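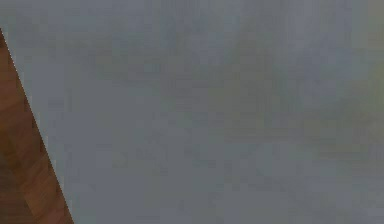 6 min read

4.2 What the simulated episodes can and cannot tell us

The student team behind Tindura trained its policy almost wholly in simulation. Over one term the seven members built a set of 3,035 rendered episodes in Stadirell, the simulator used on the course, and reported that the policy finished its task in 79 per cent of the held-out ones. We were given the episodes, the training code and the team's notes. Our reading of the result is less cheerful than theirs.

The first trouble is with the views themselves. Figure 6 is one rendered view from the set. Most of it is a blurred grey surface, with a narrow wedge of brown wood down the left side, and neither the arm nor any object can be made out. A policy given this view alone has very little to act on. The notes treat such views as harmless, on the grounds that the network also receives joint readings. That may be so, but it was never tested. A run with the images blanked out would have taken an afternoon, and without one we cannot say how much of the score owes anything to vision.

The second trouble is the split. Episodes were shuffled and then divided, so that near copies of the same starting layout fell on both sides. When we grouped episodes by layout and drew 1,000 of them again for testing, the score dropped. We give no new headline number, as the team had already tuned its settings on many of these layouts and any figure we produced would flatter the policy too.

Rodrigo Benítez, who supervised the project, objected to an early draft of this section. His view is that a class project should be judged on whether students learn to build a working pipeline, and on that count Tindura did well. We accept the point about teaching. The team's report, however, goes further and claims that the policy is "ready for transfer" to the Ovex arm in the Meireles teaching lab. Nothing in the files supports this. The trials planned for November were dropped for lack of lab time, and the report mentions that only in a footnote.

We would also question the range of surfaces. The team lists changes in texture and lighting as a strength, yet the settings file draws both from a short fixed list — the same list in training and in testing. Variation of that kind says little about a real bench.

Figure 6. A rendered view from the Tindura episode set, showing a large grey surface and a strip of wood at the left.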